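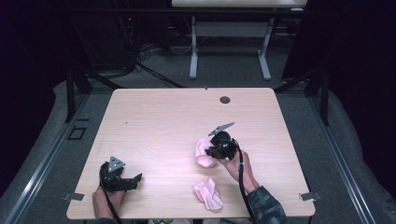 The Good Cushion

Beverley Donnelly bought the Windar heat cushion on a Friday in December, at the pharmacy in Netville, with the money her sister had sent her for a winter coat. She had a coat already, and a perfectly decent one, and what she didn't have was a lower back that would let her tie her shoes without holding on to the refrigerator.

The box promised 5 settings. She read the booklet twice at the kitchen counter, because her mother had raised her to read booklets, and then she put the cushion in the big green chair by the window, plugged it in behind the bookcase (which took a good deal of grunting, and did her back no favors at all), and sat down.

Well! It started low, a sort of purr, and the warmth came up slowly through her cardigan, and she thought of the old bus to Burkach, the one with the heater under the back seat. She hadn't thought of that bus in years. She used to ride it with her grandmother on market days, both of them with their shoes off, eating pears out of a paper sack, and her grandmother would lean back with her eyes shut and say "Um," just like that, as if someone had asked her a question and she was in no hurry to answer it.

"Um," said Beverley, out loud, to the window.

The cat came in to see who she was talking to. He put one paw on the arm of the chair, felt the humming, and took the paw away again. Then he thought it over and climbed up anyhow, all fourteen pounds of him, and turned around and around on her lap until he found the place he wanted.

She had meant to call her sister at four and tell her the coat was lovely. She had even worked out what color it was going to be. But the telephone was clear across the room, the cat had settled, and the booklet said the cushion would shut itself off when it was ready, so she stayed where she was and watched the lights come on in the apartments over the bakery.

When the phone rang at a quarter past five she let it go four times before she got up, and she was halfway across the rug before she noticed she hadn't held on to anything.

"Did you get the coat?" said her sister.

"I got something warm," said Beverley, and pulled up a chair to tell her.

3,815 views
200 shares
5 comments

More stories
The Foot Bath
A Thousand Steps Before Breakfast
My Aunt's Hot Water Bottle
Waiting Room, Second Floor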